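Keeping the old computer going

I had planned to buy a new computer in December and in the end I didn't. The one I have is old and slow to start, but once it is up it does what I need, which is mostly letters, photos and the accounts for the allotment.

What changed my mind was the price. The shop in Bosilgate wanted 297 for the cheapest one I would have considered, and that was before a new copy of Flutero, which I use for the photos and can't move across on the old licence. Birgit Ehlers told me to try more memory first. She did hers last spring and has had no trouble with it.

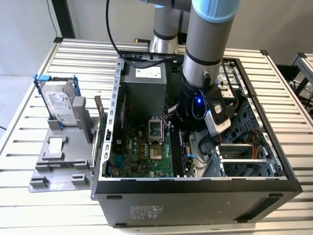
Memory for older machines is cheap if you buy it second-hand. I paid 20 for mine, including postage. Check the type before you order, as the different sorts don't fit each other's slots. I got this wrong the first time and had to send a pair back, and the seller took three weeks to refund me.

The other thing I did was clear the disk. It was nearly 100 per cent full, mostly copies of copies of the same holiday pictures. I went through them over a few evenings and kept one of each. I also took off Junska, which I had never used and which started itself up every morning.

It now takes long enough to start that I can fill the kettle, but not long enough to drink the tea. I'll look at it again next winter. If the disk goes before then I will probably give in and buy the new one.

Next job is the printer.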